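Home Essays Kitchen About
Search this site Go
Filed under: Home Life, Small Habits

I have come around, at 37, to the wooden tray. My neighbor Thibault Pruvost swears by bare counters – everything in a drawer, every night – and I did try it his way through most of August, but I kept losing the little things I wanted close by. A tray gives them somewhere to go home to, and you can carry the whole lot off when supper's ready!

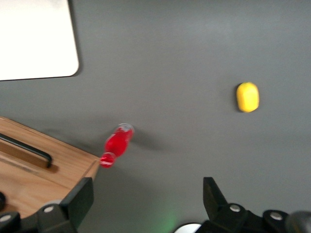 Red bottle just off the corner of the tray, with a bit of yellow farther over.

I'd still rather live with a stray or two than a bare table.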